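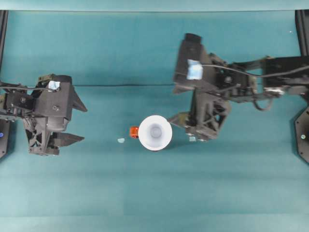

Brumolholm switches work tables to teal after lost-parts review

The Brumolholm shared workshop has finished changing the color of its small-parts tables from pale gray to teal, following a review of items lost or thrown out by mistake during cleanup. The last of the five tables went back into use in January.

The review was carried out by Lurdes Bettencourt, who manages the workshop floor. Members logged every item recovered from sweepings over a three-month period, and the log closed at 1,117 entries. Most were small and light in color: paper scraps, chips, trimmings, and clear or white pieces that had been brushed off the gray tops along with dust.

"On gray, a white flake and a bit of dust look the same from standing height," Bettencourt said. "People were wiping down the table and taking the work with it."

Two colors were tried before the order was placed, a dark green and the teal. The green gave strong contrast with white but made black cables and dark tools hard to find under the evening lights. Teal sits between the two. White items such as cups stand out clearly, dark items remain visible, and orange and red pieces show the strongest contrast of all. The supplier, Guerreiro, provided both samples and matched the final color across all five tables.
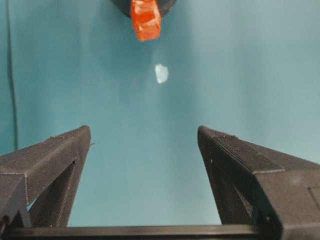 Very small, pale pieces are still the hardest case. A thin scrap with a bluish or see-through edge can blend into the teal on one side, and the effect varies with the light. Yatziri Ocampo, who set up the lighting, said an even surface color does not produce an even-looking table. Parts of a top nearer a lamp look washed out, while parts farther away look deeper in color. Two lamps have been moved back from the tables to reduce the difference, and a third will be moved when the ceiling track is extended.

The surface is smooth and unprinted. A version with a measuring grid was considered and dropped after members reported that the lines were mistaken for thread and wire. Anyone who needs a scale can borrow a loose ruler from the tool cabinet.

The cleanup procedure has been revised with the new color. Larger objects — cups, blocks, holders — are lifted off first and put away. Fragments are then picked up individually and placed in a labeled tray. Wiping comes last. Cables may stay on the table during the first two steps but must be raised clear before wiping. The tray is kept for three days before its contents are discarded.

Josué Barros will repeat the log over the same length of time, using the same entry form. Results will be posted beside the sign-in desk. The two shared benches near the loading door keep their gray tops for now, as they are used mainly for large items.

Questions about the procedure or missing parts can be left with Bettencourt at the front desk until 5 p.m.

This site uses cookies to remember your settings and measure visits. By continuing to browse, you agree to our use of cookies. Accept | Manage preferences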